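Small robot arms take over the sorting bench at Rozīte, and the staff get to teach them

Mon 17 August

The mail room at Rozīte's repair center in Drarnberg used to start its mornings with a groan. Every returned hearing device, remote and charger has a handful of little parts that need to be picked out and dropped into the right basket before anyone can start fixing anything. For years that meant two hours on a stool for whoever was first on the rota. Since March, a good share of that work has gone to a group of desktop robot arms, and the people who used to do it sound genuinely excited about what they are doing now!

The project is called Orneo, and it was put together in-house with help from Plernuvness, a small automation shop across the river. The arms are light enough to lift with one hand, and the crew can fix most of them with a screwdriver and a spare servo from the drawer. When a joint gets sloppy, somebody at the bench swaps it out before lunch.

"I was sure they would bring in something huge behind a cage, and we'd all be told to stay back," said Oana Mocanu, who has worked at the center for nine years and now leads the bench team. "Then I got handed a box of parts and a set of instructions. I built my first one over two afternoons and I was so proud of it I made my kids look at pictures."

Mocanu's job has changed more than most. She used to sort parts herself and check other people's trays. Now she spends most of her shift showing the arms new tasks, guiding each motion by hand and repeating it until the arm can manage alone. A simple pick and drop takes about 70 tries. Something fussier, like a soft gasket or a coin cell lying flat, can take 130.

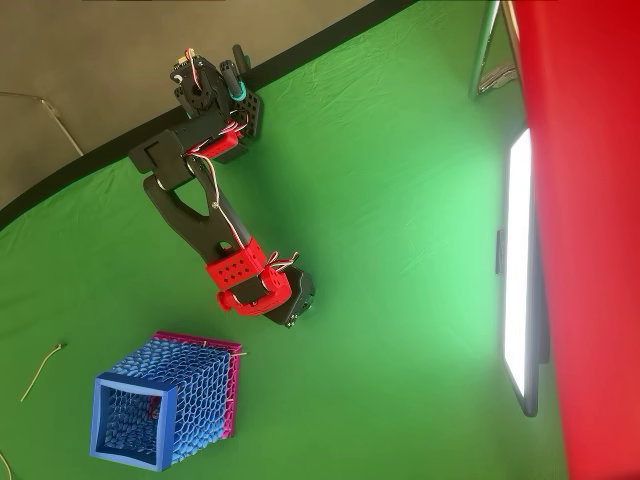

The pace is still slower than a practiced person, and nobody on the team pretends otherwise. An arm will sometimes miss a part, close on thin air and carry on as if all went well, so every basket still gets a human check. But the arms can be left to work through a batch during meetings and breaks, and in the last full month they placed 2,910 parts. Mocanu keeps the running total on a whiteboard by the coffee machine, and people do stop to look at it.

The biggest difference may be to hands and shoulders. Sorting tiny parts for hours is hard on the thumbs, and several of the longest-serving workers had been asking for shorter turns at the bench for some time. They have them now. The early sorting shift has been cut in half, and the hours that came free went into repair training, which had a waiting list last year.

No jobs have been cut, and the center has put that in writing through the end of next year. There are still open questions, including pay. Teaching an arm is skilled work, and the bench team has asked for it to be graded that way. Talks on that began this summer, and Mocanu says she is hopeful.

Meanwhile the list of things to try keeps growing - battery doors are next, then the tiny springs that everyone hates. A suggestion sheet is taped up near the lockers, and most of the ideas on it come from people who had never touched a robot before this spring. One asks for an arm that can peel old labels. Mocanu has already set aside a tray of them for testing next week.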